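About Lunham

Lunham looks after towels. We wash them, dry them, fold them and send them back to the cafés, salons and holiday lets they came from, and we have been at it long enough to hold firm views on hems. Rhea Yap started the business one February with a single dryer and a borrowed trolley. The trolley has since been returned.

We now serve more than 260 customers out of a shed behind the Saludo bakery, so the neighbourhood smells of cotton and warm bread, and we claim credit for half of it. Sem De Bruijn runs the wash floor. Imelda Soriano runs the folding tables, and by extension Sem.

Our house fold goes in 3 and keeps the hem tight at the front. It took 12 attempts to agree on it and there is still some muttering. Colours stay together on the table, greens with greens, and small cloths get sorted after the big towels.

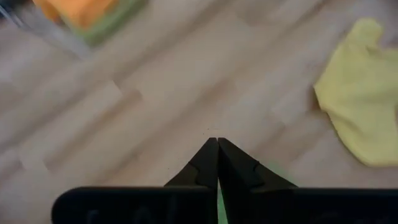
A yellow cloth and a pale wood-grain tabletop, on different sides of the same job.

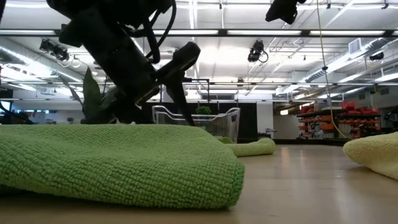

Gerardo Dumlao wrote to tell us that his salon's towels used to come back in a lump, and that he now leaves ours on the open shelf "where clients can see them, which I'd never have dared". He would also like it known that he prefers a fold in half. We have noted this and will carry on as before.

New customers can start with one bag. Ask for Imelda, and please empty the pockets of any robes.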